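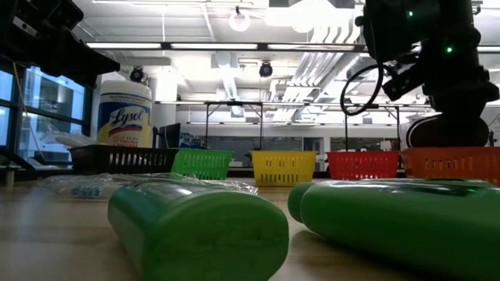 September, 8:40 a.m. Job 2894, sorting layout for the Purkirgate toiletry kits. Carried over from the last entry: five baskets, one line, parallel to the long edge of the table, 700 mm between the front edge of the table and the centreline of the row. Order from the left is black, green, yellow, red, orange. The green bottles are the largest item in the kit by a fair margin and lying down in front of the row they hide part of the green basket, and the orange one sits just behind the second bottle, so anyone working from the front with their head low loses sight of two targets. Standing up it's less of a problem. Noted anyway, as most of the seated sorting will be done from that side.

Purpose today is to settle three things before the run of 115 kits:

which colour takes which item
where unsorted stock waits
whether the wrapped items can stay in their wrappers through the sort

Not looking at speed yet. The Illora sheet has a column for it and I have left it blank.

Baskets

All plastic, slotted sides. The black one is wider and lower than the rest. It was picked up separately and I had meant to swap it for one that matched, but the low rim suits anything long, so it stays. The matching ones are easier to pick up full.

Spacing is even along the line. Previously I had them touching and they crept: moving one moved the next. With a gap they stay put when one is lifted out and put back. I put short pieces of masking tape under the front corners at the start of the morning and will check at the end of the day whether anything has walked.

Mazurek's original drawing shows the row curved toward the sorter. Tried it on the small bench last month. Reach is slightly better at the ends, but the baskets never go back at the right angle after being emptied and by the third tray the curve is gone. Straight line retained.

Allocation, first pass

Black: toothbrushes, packaged
Green: combs
Yellow: small loose items, anything shorter than a hand
Red: sponges and scrub pads
Orange: bottles

Objection to my own list: green bottles and a green basket. New sorters match colour to colour before they read anything. In the trial last month the green basket collected bottles from both people who hadn't seen the list, and neither noticed until the count. Options are to give the green basket to the bottles and move combs to orange, or to leave it and put a card on the basket. I don't like cards. They fall off and then they are another item on the table.

10:15 a.m. Changed it. Revised allocation:

Black: toothbrushes, packaged
Green: bottles
Yellow: small items
Red: sponges and scrub pads
Orange: combs

Consequence: the heaviest item moves next to the toothbrushes, and the green basket will need emptying more often than any other. Acceptable. Keep a spare green under the bench.

Combs stand up in the orange basket and stick out past the rim. Cosmetic only. If the teeth catch in the slots turn the comb spine down.

Unsorted stock

Stock comes up from the store in clear plastic bags and the bags end up on the table. They should not. An opened bag lying flat takes as much room as a tray, it reflects the overhead lights, and small things left in the bottom are easily read as part of the wrinkles. I found two items this way in the last trial after the count had been signed. Rule from now: bag is emptied completely, shaken out, folded, and goes in the bin under the bench before sorting starts. Keep one for the end, for wrapper scraps.

Once out of the bag, stock waits on the left part of the table in a single layer. No heaping. Toothbrushes roll less than I expected in their packaging and can be laid beside each other in pairs. The comb goes down flat. Bottles go down last and on the outside, lying on their sides across the corner, so that they act as a stop for everything else.

Wipes canister lives behind the row. It is taller than the baskets, so it can be found from anywhere in the room, and it does not get swept into a tray by mistake. Lid closed when not in use.

Wrappers

Toothbrushes stay wrapped. No discussion needed, Purkirgate will not accept them otherwise. Same for the sponges.

The difficulty with wrapped toothbrushes in a low basket is that they do not lie down unless told to. Dropped in handle first they stand against the side and lean. One leaning is harmless. Several leaning in different directions makes the basket hard to count from above and the next one dropped in tends to go over the rim. Lay them flat, heads all to the left, and square them up after every tenth.

Clear wrappers on dark items are hard to read on the pale wood only if the light is directly above. Moved my stool to the other side and the problem went away. The table has not moved.

Trial sort, part way

Ran a short mixed batch through with the revised allocation. Not a timed run. Stopped it early, with the dark basket holding a toothbrush upright and leaning, a small green item in the yellow, and most of the toothbrushes still waiting on the left with the comb and the black pad.

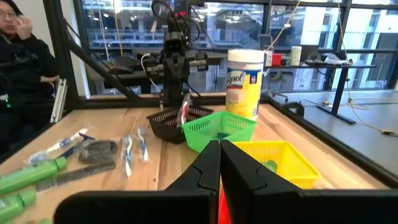

Observations from the trial

The waiting area is too close to the near left corner. With two bottles down there, there is not much left for the comb, and the brushes spread toward the centre. Move the whole waiting area back by one hand width and bring the bottles up last, as written above. I did not follow my own order of work and it shows.

Brushes placed at an angle across one another are slow to pick up. The packaging edges overlap and the top one drags the other. Parallel, with a finger's gap.

Yellow as a catch-all is working as intended but needs a limit. Anything that goes in yellow gets a line in the Illora sheet, otherwise it becomes the place where undecided things go.

Allocation stands. No change to the black basket.

To do

Order Jitton trays, shallow type, for the waiting area
Spare green basket from the store
Fold and bin all bags before the next batch
Rewrite the order of work sheet: brushes, pads, comb, small items, bottles
Retype the allocation list with combs under orange and take the old one off the wall

4:30 p.m. Tape check: yellow, red and orange on their marks, green has moved 2 mm to the left. Black has no marks. I forgot to tape it. Tape to be replaced before the next batch.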